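Mengal Steltik countertop water filter, three months in

I bought the Steltik because our tap water tastes like a swimming pool and I was tired of hauling jugs up the stairs. It cost 70 dollars on sale. The box promises up to 3000 glasses from one cartridge, and I'd love to know what size glass they had in mind.

Setup was easy enough. You unscrew the aerator, thread on the adapter and run the hose to the unit. My adapter dripped until I swapped the washer for one from the hardware store. 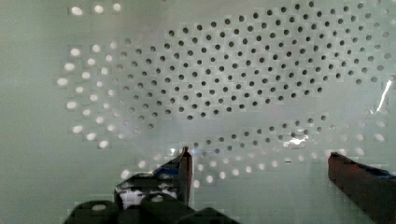 The taste is better, I'll give it that. The chlorine smell is mostly gone. But I poured blind samples for my neighbor Erasto Mollel, this filter against our old Fisura pitcher, and he picked the pitcher twice and then said he couldn't tell. So much for "five-stage purification." The manual lists the stages and explains none of them.

Flow is my bigger complaint. It started out fine and by January it was taking forever to fill a pasta pot. The indicator light was still green and said 68 percent life left. I don't believe the light. As far as I can see it runs on a timer, so it would count down the same if you went on vacation.

Customer service told me to flush it for ten minutes - I did, and it helped for a few days. 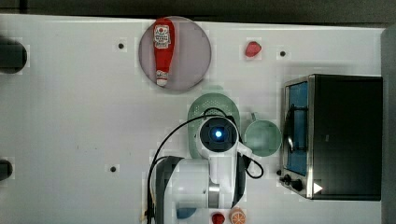 Does it take cheaper cartridges from other brands? The Stuno ones screw in, but mine leaked at the collar, so I went back to the Mengal ones and paid up.

If you find it half price, maybe. At full price I'd get a pitcher and change the filter when the water starts tasting bad again.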